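**Bin-picking service from Trindholm: notes from our trial**

Several members have asked whether the Estar picking service is worth the money for a small shop. Trindholm, who sell it, let us have it on trial terms starting in March, and Joana Cordeiro and Ebenezer Aryee have been running it since. These notes are current as of 2020-11-18.

Estar is sold as a service, so you don't buy an arm from them. You supply the robot and the bin. They supply the gripper, the picking software, setup and phone support. The monthly fee covers up to 400 picks a day. If you go over, the software keeps working and the extra is billed at the end of the month. The minimum term is 18 months, which is long, and we asked twice whether it could be shorter. It can't.

Setup was done by Tobiloba Okoro from Trindholm. He mounted the gripper, ran the calibration and stayed until the arm could pick from a mixed bin without being stopped. The calibration depends on the bin staying put. If it gets bumped you run the routine again, and that takes 17 minutes. Clamp the bin and mark its place on the bench before you start.

We have been testing with mixed loose items, since sorted parts in trays are easy and most of us already have a way of handling those.

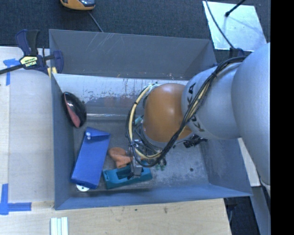

*The KUKA arm over the metal bin, with the gripper down at the teal piece near the front wall.*

Items in the open part of the bin are handled well. Matte surfaces give the best results, and odd shapes matter less than we expected. Shiny items are slower. The software will often look a second time before it commits to a grip, and a bare metal bin doesn't help with that. Bello Akande lined a bin with gray felt for one run and the second looks mostly went away. Trindholm say a liner is fine under the contract.

Items lying against a wall are the weak point. The gripper needs room on both sides, and when it can't get that room the software skips the item and moves on to the next. Skipped items are listed in the log. Somebody then has to move them by hand. Trindholm offer a narrower set of fingers as an extra, but we haven't tried them.

Cable routing deserves some time. Leave enough slack for the wrist to turn fully, then check the bundle at the lowest point you plan to reach. Ebenezer had to redo ours after the first week.

Support has been good. Calls were answered the same day, and the one replacement part we needed came without an argument. The printed manual is thin. Use the online one.

We also looked at Gashi and Pometti. Gashi will only quote for a complete cell. Pometti has a similar service at a lower fee, but setup is left to the customer.

Members who sign up before the end of the year get 80 dollars off the monthly fee for the first term. Contact Brisa Hinojosa at the office for the form. She also has the full pick logs if you want to read them before deciding.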